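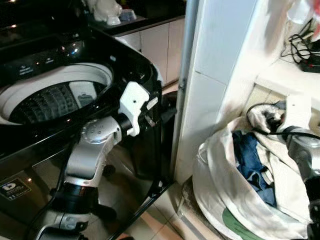
Search posts, people, tags

Ese Uzor
17 Oct 2021

Budget season, so I'm putting our equipment plan for the laundry work in one thread. A few people asked what we're buying next and what we're leaving alone.

Starting point: one two-arm setup, one top-loading washer, one kitchen. The arms are paid for. Everything below is what it takes to keep them going for another year.

Fingers first. We print the white gripper parts ourselves and they wear at the tips. I have 18 spare sets in the plan. Filament is cheap. The printer hours are the real cost, so I'm counting those too.

Cables. I left these out of the May budget and regretted it. Any cable that runs along an arm gets bent all day. Putting in $372 for a full replacement set plus connectors.

We got two quotes for a spare wrist joint, one from Plurnov and one from Zarnener. Plurnov was $200 more but ships from stock. Zarnener wanted a long lead time and a deposit. Going with Plurnov.

Washer: keeping the top loader. A front loader would be easier on reach, but then we redo the mounting height and throw out a lot of our practice runs. Not this year.

What the work looks like from the robot's side:

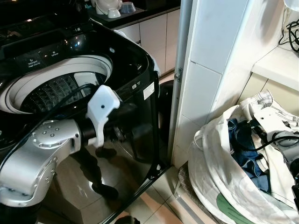 Left gripper at the tub, right gripper in the clothes.

Clothes are a budget line too. Afroza Bhuiyan keeps our list and wants more variety: denim, thin shirts, towels, kids' sizes. Thrift store, roughly $300. Best value on the whole sheet if you ask me.

Baskets and bags: small money, but buy more than one kind. A soft bag folds over on itself and a stiff basket doesn't. If you only plan for one you only learn one.

Things I cut: a third camera, a second washer, and the Lurow service plan. The service plan covers the base only and we've never had trouble with the base.

Things I wanted to cut and couldn't: storage drives. Recordings fill up faster than I guessed in May. Doubled that line.

Someone asked about leasing arms instead. We looked. Over two years it came out higher than owning, and you can't change the grippers without asking first.

Still open: a cart to move the whole rig to a second kitchen. If you've bought one that fits through a normal door, tell me the width and what you paid.

I'll post the final sheet once Afroza has gone over it.

Contact | © 2021 Ese Uzor | Back to top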